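Pokimham work table: surface and lighting gallery

Posted October 22, 2021 by Enda Ní Bhriain

The gallery covers the table in the rear bay at Pokimham in its present arrangement. It replaces the August set, which showed the older trestle and is no longer of use to anyone ordering parts. Fixed dimensions and purchase notes are in the text. Anything not listed is unchanged from the Colombo layout.

The top is a sheet of white foam board, laid flat and not glued. The sheet was bought at 120 cm long and 60 cm deep and has not been trimmed. It came from Clesenel as part of a mixed order, item 348 on their paper list, and the same order included two spare sheets, kept upright behind the door. A flat store is better for foam board, but there is no shelf deep enough.

White was chosen for contrast. Small dark parts are easy to find on it, and marks show early, so the sheet gets wiped. The drawback is glare, which depends mostly on where the lamp is put. With the lamp at the far left, the light falls off gradually across the board and the middle stays usable. With the lamp centred at the back, reading a printed label on glossy stock becomes tiring within a few minutes.
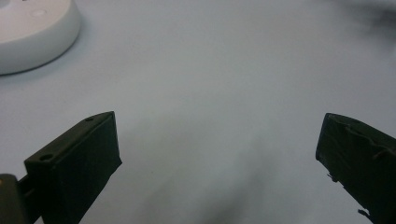

The pale surface at close range, with soft grey shading across it.

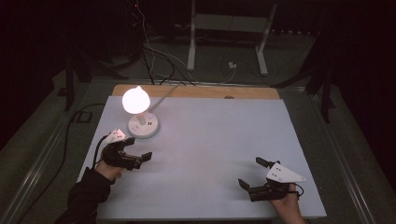 The board on the table, lamp at the far left, wooden strip along the back.

The strip is an offcut. It gives a visible limit to the work area and costs nothing. Its length was not matched to the board with any care, and a proper edging with a small lip would be an improvement. Cikotent sell one in aluminium, but only in lengths that would need cutting down, and the mitre saw is still away for repair.

Notes on the lamp. The bulb is round and sits on a short neck over a round white base, with the controls on top of the base. The cable goes out over the back edge. This is the preferred route - a cable taken over the front edge gets caught by sleeves and pulls the base round. The bulb is rated at 3,000 K, slightly warm. A cooler bulb was tried in August and made the board look blue in every corner.

Cleaning: damp cloth, no solvent. Acetone goes straight through the facing and leaves a pit that cannot be filled flat. Pencil comes off with a soft eraser. Ballpoint does not come off, and a sheet with ballpoint on it should be turned over. Both faces are the same.

Replacement: a sheet lasts nearly four months in normal use. The corners go first, then the front edge where forearms rest. Tape on the front edge extends this a little but lifts in warm weather and collects dust along the adhesive.

Still open: a second lamp for the right-hand side, a shallow tray for screws, and a decision on the floor covering in the bay. Measurements for the tray should be sent to Enda before the next Clesenel order is placed. The Colombo table will be listed on its own page when the new top is fitted.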